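Casual kitchen and front counter hand, Brikville

Stusen Lunches is after a casual, start asap. Small place, two of us in the kitchen most days plus whoever is on the counter. We do lunches for the offices up the hill, school orders, and a bit of catering on the side when Hauwa says yes to things she shouldnt.

What the job is: sandwiches, salads, soup in the colder months, wrapping, labelling, dishes. Lots of dishes. Taking phone orders. Some deliveries if you've got a licence, our van, manual. Not essential but it would help a lot.

Shifts are 6.30 to 1.30, three or four a week. More in December when the Christmas platters kick off, and we mean a lot more, last year the biggest order was for 300 people and it went out on time. No nights. School holidays are quieter, tell us early if you want them off.
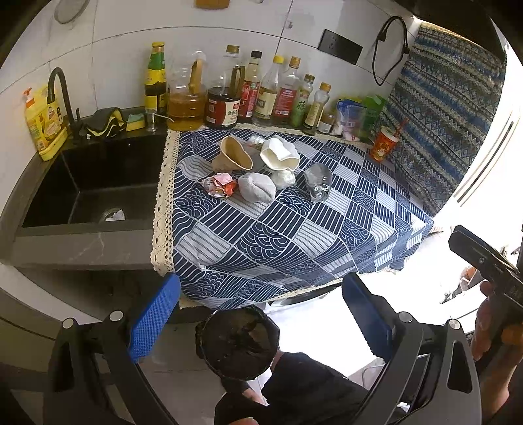

Kitchen corner, sink end.

You'll need:
Reasonable knife skills, or willing to get them quick
Food safety certificate (we'll pay for it if you dont have one, after your first month)
Ok with early starts
Able to lift a full stock pot with someone on the other end
Right to work in Australia

Cafe experience good. No experience also fine if you've cooked for a big family, a footy club, shearers, whatever. Tell us what you made and how much of it.

Pay is casual award rate plus loading, paid weekly into your account, super on top. Lunch is included and you can take leftovers home. Parking out the back off Omoregie Lane, free, watch the gutter. The Brircombe bus stops at the corner but the first one gets in a bit late for us so ring if thats how you'd be coming and we can talk about a later start.

Paid trial shift, four hours. We dont do unpaid trials.

To apply drop a resume in to the shop, or leave a message with Chiamaka Ogbonna on the shop phone after 2, not before, we wont hear it over the lunch rush. A page is plenty. Put down two people we can ring and what days you cant work. No cover letter needed, a couple of lines about yourself is fine.

Applications close 2nd July but if the right person turns up before then we'll probaly just put them on. Questions about hours or pay, ask for Hauwa Igwe.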